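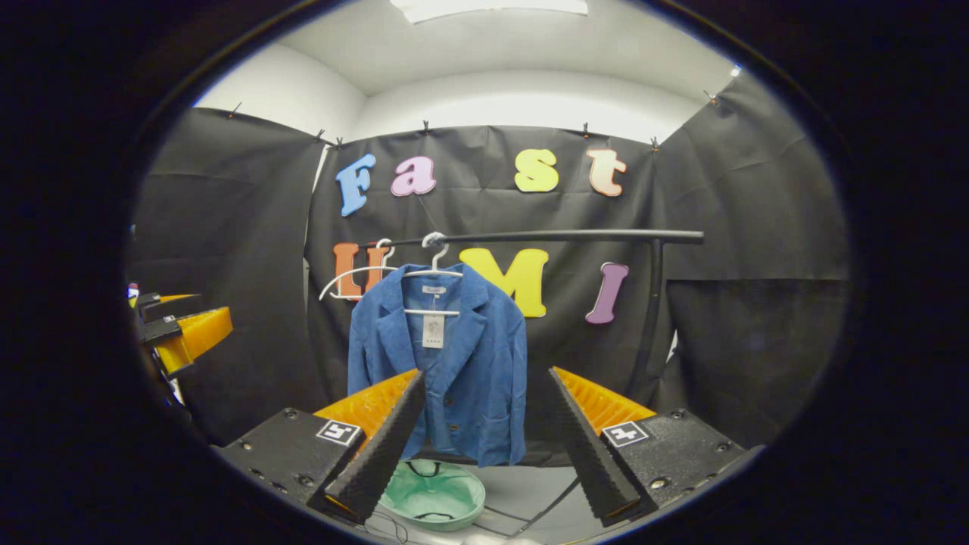
Clothes rack

A clothes rack (also garment rack, clothing rail, hanging rail) is a freestanding frame for hanging clothes, usually one horizontal rail held up by a pole at each end. Used in stores, bedrooms, laundry rooms, theater dressing rooms. Not to be confused with a drying rack, which has many thin bars and folds flat.

Contents
Construction
Hangers
Use in stores
Use at home
Problems
See also

Construction

Most racks are metal tube, painted black or white or left chrome. Wood ones exist, mostly for bedrooms. The rail can be round, oval or square in section. Round is most common and hanger hooks slide best on it.

Single-rail racks are the basic kind. Double-rail racks have 2 rails, side by side or one above the other. Height is fixed on cheap models; others have telescoping poles with a push button or a twist collar. Feet are plain, or on casters. Rolling racks for stockrooms often have a Z-shaped base so that empty ones nest together – saves a lot of floor.

The Closska catalog lists a home rail rated at 30 kg and a stockroom version at 35 kg. Ratings assume the load is spread evenly along the rail, wich it rarely is.

Hangers

Plastic hangers are light and cheap. The hook may be molded in one piece with the body or a separate metal part that swivels. A bottom bar takes pants or a scarf, and stiffens the hanger. Wire hangers bend under coats. Wide wooden or padded hangers hold the shoulder shape of jackets and blazers better, especially over a whole season.

Denim jackets and other sturdy cotton pieces do fine on ordinary plastic. Knitwear should be folded, it stretches on any hanger.

Buttoned garments are normally hung with at least the top button done up, so the front stays straight and the collar or lapels lie flat.

Use in stores

Small shops use racks in place of built-in fixtures because they can be moved. Stock is sorted by type, then size or color. Price tags go on a string or a plastic barb, through a buttonhole, a sleeve seam or the neck label. Hooks should all face the same way. Prydderch, a secondhand chain, hangs everything hook-in and leaves one empty hanger per rail for returns from the fitting room. The chain reported 2,849 rails in use across its stores and warehouse in July.

Use at home

Common where there is no closet, or as overflow. Also for airing clothes overnight, laying out an outfit, ironing day. Shoes, baskets or boxes often go on the floor underneath; long coats need that space clear.

A rack in front of a plain wall or curtain is also a cheap setup for photographing clothes to sell. Dark cloth behind light or mid-blue garments, light cloth behind dark ones. Steam the clothes first.

Problems

Sagging – rail too long for its wall thickness, or heavy coats bunched in the middle. Some makers, Cluneck among them, sell a center support.

Tipping – narrow base, all the weight on one end. Load from the middle outward.

Loose joints – screws work free on rolling racks. Tighten now and then. Push-fit joints wear and can't realy be fixed, only shimmed with tape.

Dust – clothes on an open rack collect it on the shoulders. Covers are sold seperately for most sizes.

See also

Clothes hanger
Coat stand
Prustau rail (ceiling-hung type)
Wardrobe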